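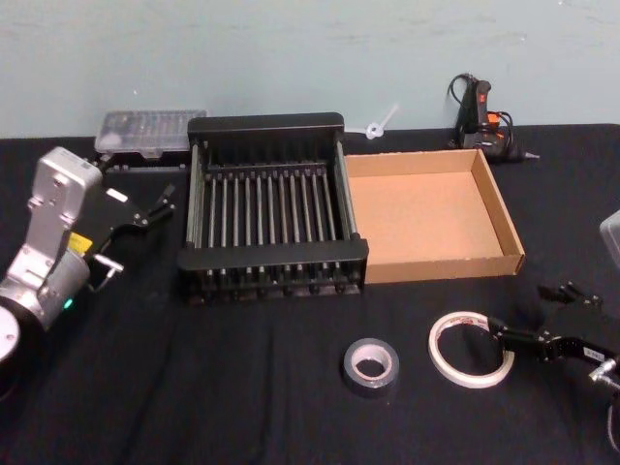
Page last changed: November

Arnlow Two-Arm Bench Kit: frequently asked questions

What is in the kit?
Two arms, a parallel gripper for each, the mounting plates, a controller and the Cirnura software. The bench, the black cloth and anything you want sorted are supplied by the customer. Order code is 934 with grippers and 934-N without.

What is it meant for?
Picking up small and medium items from a bench and putting them into open containers. Our standard trial is a tidy-up task with a dish rack, a shallow cardboard tray and two rolls of tape. It uses household goods so that customers can set up the same thing on their own bench and compare results.

Do I need a special table?
Any flat, rigid table will do. The arms should be fixed to the table itself and not to a board laid on top of it. Keep the cloth pulled tight, as folds under a roll of tape will change the height at which the gripper has to close.

How should containers be placed?
Side by side, between the arms, with the open side up. A slatted rack may be used in place of a solid box.

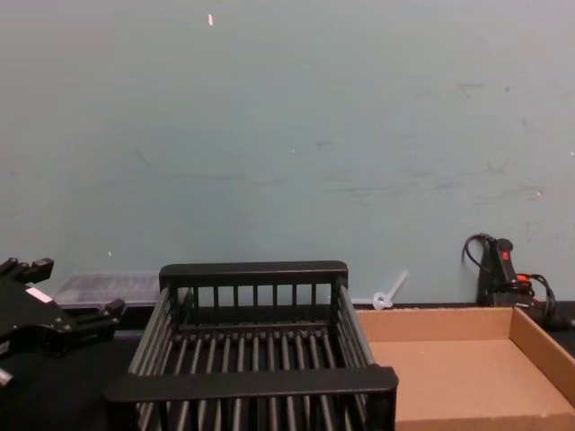 Set the container positions before the first run and store them under Layout. If a rack or tray is later moved, store the layout again. Cirnura does not correct a saved layout by itself.

Do the containers have to be fixed down?
Heavy ones, no. An empty cardboard tray weighs very little and can be pushed along by a finger, so we advise double-sided tape under two of its corners.

Can other things be left on the bench?
Yes, provided they are outside the working area drawn in Layout. Parts boxes and hand tools can stand against the wall. Loose cables should be kept behind the containers. Small items such as cable ties are ignored unless they have been added to the pick list. 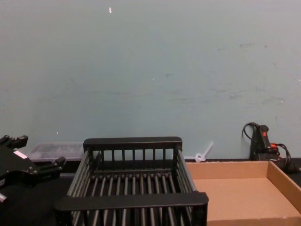
Can both arms work at the same time?
Yes. Each arm has its own zone, and there is a shared zone in the middle which only one arm may enter at a time. The waiting arm holds its position until the zone is free. The width of the shared zone can be changed in Settings.

Can different items go to different containers?
Yes. Each item on the pick list is given a target. A roll of white tape can be sent to the rack and a roll of duct tape to the tray, for instance. Rolls should be laid flat at the start.

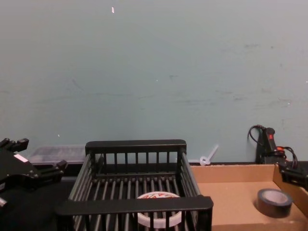 Will the Buschmann grippers fit?
With the adaptor plate, yes. The plate is sold singly, so order two for a full kit.

Where are repairs done?
At our Hesport workshop. Remove the grippers and pack them separately before sending an arm.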